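Aus der Werkstatt, Rundbrief Oktober

Beschaffung für das kommende Jahr: was wir für den Robotertisch brauchen und was warten muss

Liebe Mitglieder und Freunde des Lamatel-Labors,

im letzten Rundbrief habe ich versprochen, dass ich die Planung für die neue Ausstattung vorstelle. Die Wunschliste hatte am Anfang 16 Positionen. Nach zwei langen Gesprächen mit der Verwaltung sind davon 6 geblieben, und über diese möchte ich nun berichten. Wer mit einer Entscheidung nicht einverstanden ist, kann mir bitte bis Ende des Monats schreiben.

Der Tisch und die Gegenstände

Unser größter Bedarf ist nicht besonders teuer. Wir arbeiten mit Spielzeug und mit echten Küchensachen auf derselben weißen Platte: Teller, Becher, ein Sieb, Töpfe, ein kleiner Backofen, dazu Obst in Spielgröße. Diese Mischung hat sich nach meiner Meinung bewährt und soll bleiben. Für Ersatz und Ergänzung habe ich 167 Euro eingesetzt. Davon kaufen wir vor allem Dinge mit anderen Oberflächen, zum Beispiel Stoff, Gummi und mattes Metall. Von glattem Kunststoff besitzen wir schon genug.

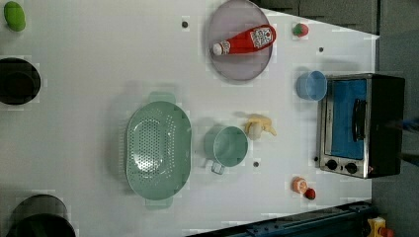 Greiferfinger und Verschleißteile

Bei den Greifern ist die Rechnung schwieriger. Ein Satz Ersatzfinger kostet bei der Firma Boleck 122 Euro, und der Preis gilt nur bei Abnahme von zwei Sätzen. Die Firma Skendix ist günstiger, aber die Lieferzeit war bei der letzten Bestellung so lang, dass wir eine ganze Versuchsreihe verschieben mussten. Ich schlage deshalb vor, dass wir die Finger bei Boleck kaufen und bei Skendix nur die Schrauben und Kabelhalter bestellen, für die wir keinen festen Termin haben.

Bitte beachten Sie auch, dass weiche Gegenstände für die Planung wichtiger sind, als wir im Frühjahr gedacht haben. Ein weiches Spielzeug über dem Sieb zu bewegen ist eine andere Aufgabe als einen Becher auf den Teller zu stellen. Ich hatte zuerst nur eine Sorte Finger vorgesehen. Jetzt steht auch ein Satz Gummiauflagen auf der Liste, die man auf die vorhandenen Finger kleben kann. 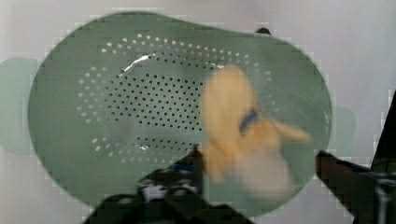

Die Auflagen sind ein Verbrauchsmaterial und gehören in einen anderen Haushaltstitel als die Finger selbst. Das klingt wie eine Kleinigkeit, aber im vergangenen Jahr haben wir beides zusammen beantragt und den Antrag zurückbekommen. Kanini Waweru hat dafür ein Formblatt vorbereitet, in dem Geräte, Ersatzteile und Verbrauch getrennt eingetragen werden. Ich bitte alle, nur noch dieses Formblatt zu benutzen, auch bei kleinen Beträgen.

Kameras und Licht

Für eine neue Kamera am Handgelenk des Roboters liegt ein Angebot der Firma Iyer vor. Die Bilder der jetzigen Kamera zeigen bei schneller Bewegung deutliche Unschärfe, und an den Kanten der Finger sieht man die Kompression. Für die Übersicht am Tisch ist das kein Problem. Für die Auswertung der Griffe ist es eines, besonders wenn der Gegenstand weich ist und seine Form sich ändern kann.

Vor dem Kauf möchte ich trotzdem zwei billigere Möglichkeiten prüfen: eine kürzere Belichtungszeit mit einer zusätzlichen Lampe und eine geringere Kompression bei der Aufnahme. Die Lampe können wir aus dem Nachbarlabor leihen.

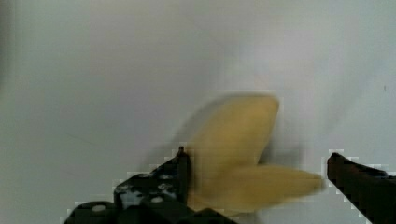 Wenn diese Prüfung kein gutes Ergebnis bringt, bestellen wir die Kamera im neuen Haushaltsjahr. Das Angebot von Iyer bleibt so lange gültig, das habe ich mir schriftlich bestätigen lassen. Bei der Bestellung müssen wir auch an die Halterung denken. Sie ist im Angebot nicht enthalten und muss zu unserem Greifer passen.

Zurückgestellt

Auf das nächste Jahr verschoben sind der zweite Tisch, der Rollwagen für die Töpfe und die Schulung außer Haus. Beim zweiten Tisch fehlt uns im Moment auch der Platz, denn der Sicherheitsabstand zum Schrank müsste neu berechnet werden.

Fragen zur Liste beantworte ich gern per E-Mail oder am Samstag beim offenen Labor, ab 10 Uhr. Das Formblatt liegt im gemeinsamen Ordner unter »Beschaffung«.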